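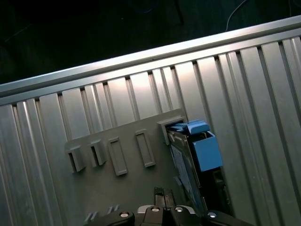

各位好，Arninico项目五月的进展写在下面。先说最要紧的：这个月出了故障，还连带出了一个安全方面的问题，连续运行测试停了一大截，原定月底交的可靠性数据交不齐。人没有受伤，设备也没有大的损坏，但我觉得这件事值得占掉这份报告的大半篇幅，顺利的部分放在后面，写得短一些，请Plakside的各位老师多包涵。

## 先把事情说清楚

老朋友可以跳过这一段。我们在做的活是旧台式机的硬盘取放：机械臂伸进拆开侧板的机箱，找到蓝色卡扣，松开，把硬盘连托架一起抽出来，再插到工作台上那块灰色的五格插座板里；反方向也要能做，就是从插座板上取下来装回机箱。合作方Plusari那边的回收线上，这一步现在全靠人手，很费手指头（我自己拆过一下午，第二天拧瓶盖都疼），所以他们一直催我们快点拿出能连续跑的版本。

夹爪的底层控制用的是我们自己写的一层程序，内部叫Munshi，名字是早期随便起的，后来到处都在引用，改不掉了。这次的毛病，主要就出在Munshi里。

## 故障是怎么冒出来的

五月上旬跑得挺顺，顺到我都开始想着提前写结题材料了。那一轮连续测试跑到第97次，动作是“把硬盘托架插进第五格，松开手指，后退”。前两步看着都正常，到后退的时候，托架跟着夹爪一起出来了半截，然后歪着掉在台面上。声音挺响的，我在隔壁间都听见了。

当时我的第一反应是插座板的问题。第五格在板子的最右上那头，离机械臂的舒服区比较远，手腕要拧着过去，我一直怀疑那里的插入角度有点偏。于是花了整整一个上午重新标定板子的位置，把每一格都走了一遍，偏差都在容许范围里。接着跑，又好了，我还挺高兴，跟Plusari那边说问题解决了。

（这句话说早了，后来专门又写了一封信去更正。下次我会等连续跑过一整晚再开口。）

当天傍晚，同样的事又来了一次，这回在第二格。隔了两天，第三次，在机箱里面，装回硬盘之后后退的时候。这么一来，跟第五格就没什么关系了，跟插座板也没什么关系了。整个五月，这种“松了手却带着东西走”的故障一共有3次。

第三次是最让人冒汗的一次，我单独放在后面的安全部分写。

## 找原因的过程

我把Munshi的运行记录全部导出来，一条一条对时间。这一个月总共做了200多次插取，记录文件大得离谱，打开要等半天。看了一晚上以后发现一个规律：夹爪上报“已松开”的时刻，和手指开度开始变化的时刻，先后顺序不固定。

正常的情况是这样：程序发出松开指令，手指开始张，开度读数变大，超过门限，上报“已松开”，机械臂才允许后退。

出毛病的情况是：程序发出松开指令，通信那一头忙着处理别的消息，开度读数没有及时更新；可是Munshi里有一段老代码，在等不到新读数的时候，会拿缓存里的上一个值来判断。偏偏上一个值有时候是前一轮动作留下来的“张开”状态。于是门限一比，通过了，上报“已松开”，手指还夹着呢，机械臂就开始往后走了。

这段老代码是我写的，是项目刚开始那阵子为了让演示看起来流畅加进去的，当时夹的是泡沫块，带着走了也就带着走了，根本看不出来。后来换成真的硬盘托架，我忘了把它拿掉。责任在我这里，跟别的环节没有关系。
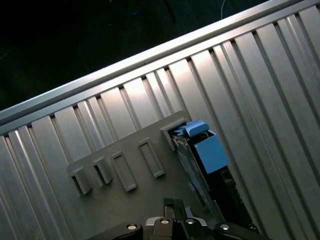
顺着这个思路，我又回头在记录里筛了一遍，看看有多少次是“用旧值判断通过、但碰巧没有出事”的。结果找到28次！这个数比我预想的难看得多。没出事的原因也很朴素：手指张开本来就快，机械臂起步有个加速段，大多数时候等手臂真的动起来，手指已经松开了。只有在通信特别拥堵的那几下，手指慢了一拍，才会把托架带出来。

也就是说，五月上旬那段我以为很顺的日子里，隐患一直都在，只是运气好。之前报给各位的成功率数字，结果本身没有算错，但它没有反映这种侥幸的情况。我建议把上一份报告里的那个成功率先标成“待复核”，等新版本重跑以后再替换。

中间我还走过一段弯路，也记一下，免得以后有人再走：

- 怀疑过手指内侧太涩，粘住了托架的外壳。换了一副手指，故障照样能复现，排除。
- 怀疑过蓝色卡扣没有锁到位，托架在格子里没坐实，所以一碰就出来。这个倒是有一点关系：卡扣锁实的时候，夹爪带着走会触发受力保护，停下来；没锁实的时候才会一路拖出来。所以卡扣的状态决定了后果有多严重，起因还在松开判断上。
- 怀疑过手腕相机的画面延迟。单独测了，和故障时刻对不上，排除。

最后复现的办法很土：在通信那一路上人为塞一堆没用的消息，让它堵着，然后反复做松开动作。塞到一定程度，故障几乎是想要就有。看到它第一次按我的意思掉下来的时候，我在实验室里喊了一声，挺没出息的，可是查了这么多天，能稳定复现真的太开心了。

## 安全方面

下面这部分请各位务必看一下。

第三次故障发生在下午，动作是把硬盘装回机箱。夹爪后退时带着托架，在机箱里斜着顶了一下，受力保护触发，机械臂停住。到这里为止，保护是按设计工作的。

问题出在停下以后。按照操作规程，保护停机之后应该先按下急停，再伸手进去处理。我没有先按急停。我看它停了，就直接弯腰过去，想把歪着的托架扶正。手还没碰到机箱，机械臂自己动了，朝上抬了一小段，然后又停了。

它动的原因后来也查清楚了。Munshi里有个自动恢复的逻辑，保护触发后等一会儿，如果受力读数回落，就尝试抬到安全高度，再报错等人处理。写这个逻辑的本意是好的，夜里没人的时候可以让它自己缓过来，不至于整夜卡着。可是它没有去问安全门的状态，也没有等人确认。也就是说，有人站在边上的时候，它同样会动。

抬升的速度很慢，幅度也小，我的手离它还有一段距离，没有接触。但是如果我动作快一点，手已经伸到夹爪和机箱侧壁中间，结果就很难讲了。机箱里的空间本来就窄，硬盘笼那一块更窄，一旁还有金属边和折弯的小片，手在里面是没地方躲的。

所以这里有两件事要分开记：一件是人的问题，我没有按规程操作；一件是系统的问题，保护停机之后不应该在无人确认的情况下再动。前一件靠规矩，后一件必须靠改系统。就算我每次都记得按急停，后一件也得改。

当天傍晚我就把工作台停了，钥匙拔了，给单位的安全负责部门写了书面说明，第二天上午一起到现场看过。停用的牌子挂到整改完成才摘下来。

整改做了这些：

1. 自动恢复整段拿掉。保护停机之后，机械臂断开使能，必须有人在操作台上手动确认才能继续。
2. 安全门的信号直接接到安全控制器上，不再经过Munshi。门开着，什么程序都推不动它。
3. 操作台旁边贴了一张新的处理步骤，字很大，第一步就是按急停。
4. 夜间无人值守的测试暂停，等新版本在白天跑满一轮再申请恢复。

第一条会让效率掉下来，这个我心里有数。以前夜里卡住了它自己能缓过来，现在卡住了就卡到天亮。我跟Plusari那边也讲了，他们现场的人反而很赞成，说他们线上的设备本来就不许自己恢复，我们早该这么做。

## 软件上改了什么

松开判断这一块重写了。现在的规则很死板：

- 每个开度读数都带时间戳，早于松开指令的读数一律不认。
- 等不到新读数就一直等，等过了时限就报错停下，绝不拿旧值顶替。
- 上报“已松开”之前，要连续几个新读数都超过门限，单独一个不算。
- 后退的头一小段改成慢速，同时看受力。假如手里还挂着东西，会有一个明显的拉力，马上停。

最后一条是额外加的一道，我很喜欢。前面几条都靠夹爪自己老实报数，这一条靠手臂感觉，两边互相不依赖。用塞消息的办法去折腾新版本，堵得再厉害，它也只是停在那儿等，然后报超时，没有再带着托架走过。当然目前只是白天的短时间测试，样本还少，我不想再重复一次“问题解决了”的笑话，所以先写成“初步有效”。

代价是每次松开都要多等一会儿，整个插取循环变慢了。慢多少要等正式数据出来才好说，现在测的几次波动挺大，写进来反而误导人。

## 机箱里面的老问题：线

除了松开判断，机箱内部还有一个一直没解决好的麻烦，就是线束。旧机器里的线走得各有各的脾气，有的主人会扎得整整齐齐，有的就一团塞在那里。手腕要够到蓝色卡扣，夹爪外壳又宽，很容易蹭到旁边的线。 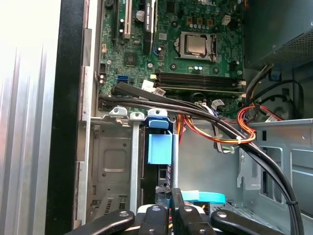 *机箱内部：左下为硬盘笼和蓝色卡扣，黑色线束斜着穿过中间，压在彩色电源线上面。*

我们现在的办法是先看后动：手腕相机在机箱上方停一下，把线束的大致走向认出来，再挑一个进去的角度。黑色的线束最难认，它和夹爪手指的颜色太接近了，有时候会把自己的手指当成线，停在半空不肯下去。彩色的电源线反而好办，红的黄的一眼就分开了。

蓝色卡扣在识别上是最省心的，周围一片灰和银，它跳得很，光线差一点也认得出来。我有点担心的是以后换到别的机型，卡扣要是黑的或者灰的，现在这套颜色方法就不灵了。Plusari说会再挑一些不同型号的旧机器送来，到了以后我先拿卡扣识别开刀。

这次整改期间机械臂不能动，我正好把线束识别的标注补了一批，手动挪着相机拍的，也算没有白停。里面有不少反光的例子，机箱侧面和台面型材的亮条纹都很讨厌，亮的地方一片白，边缘就没了。遮光的事我试过拿硬纸板挡，有效果，但是太难看，而且会掉下来（又多一个安全隐患！），还是要做个正经的遮光罩。

## 对进度的影响

原计划五月底完成连续可靠性测试，现在做不到了。具体情况是：

- **连续可靠性测试**：旧版本的数据只能当参考，要用新版本从头跑。延后。
- **五格插座板的取放**：动作本身没有问题，标定也复查过了，按原计划。
- **机箱内取放**：卡扣识别按计划；线束避让落后一点，标注补上之后应该能追回来。
- **给Plusari的现场演示**：主动推迟。我不愿意带着一个刚改完、没有跑过整轮的系统去别人的车间，那边人来人往的，跟实验室不一样。
- **安全复核**：新增的一项，原计划里没有。

我知道延后总归是不好看的，但是如果那28次里面有一次赶在现场，赶在有人弯腰的时候，就不是延后能解决的事了。

## 经费

总额不需要追加，希望能在设备费里面做一点小调整。安全门信号直连用掉了一些线材和一个继电器模块，备用手指也消耗了一副（就是排查时换下来又换上去的那副，反复拆装，螺丝孔有点松了，我不打算再用）。遮光罩想找外面加工，价格还在问，问到了再补一份明细。

原来预算里留给演示差旅的那部分，演示推迟之后暂时用不上，我想先不动它，留着到时候用。如果Plakside这边有跨期使用的限制，请提前告诉我一声，我好去办手续。

掉下来过的那几块硬盘都是报废盘，里面没有需要保护的数据，不涉及赔偿。托架有一个磕了角，还能用，我做了记号单独放，免得以后测试里混进去，又冒出什么查不明白的怪事。

## 接下来

下一阶段我打算这么安排。先用新版本在白天跑一整轮200次的插取，人全程在场，任何一次超时报错都单独看，不许跳过。跑完把旧成功率替换掉，连同侥幸通过的统计方法一起写进去，这样以后每份报告里除了“成功”和“失败”，还会有一栏“通过但判断依据有问题”。这一栏要是早半年就有，这次的事大概早就露头了。

白天这轮过了，再去申请恢复夜间测试。恢复的时候自动恢复功能不会回来，夜里卡住就卡住，第二天早上来处理。

再往后是线束避让，把新标注的那批数据训进去，重点看黑色线束和手指混淆的情况有没有改善。不同型号的旧机器什么时候到，要看Plusari那边，到了我会在邮件里说。

有两件事想请各位帮忙拿个主意：

- 上一份报告里的成功率，是由我发一份正式更正，还是等新数据出来一并替换？我倾向于先发更正，省得有人引用。
- 安全复核要不要请外面的人来做？单位内部的复核已经看过一次，意见是整改到位，但他们平时接触机械臂不多，我自己觉得再找一家熟悉这类设备的来看会踏实些。费用不算大，如果同意，我就从设备费的调整里一起报。

完整的故障记录、Munshi改动前后的对照、还有那份安全说明都放在项目共享目录里了，文件夹名就叫“五月停机”。里面有我查错时随手记的笔记，有些话写得比较冲（基本都是在骂我自己），看的时候请多担待。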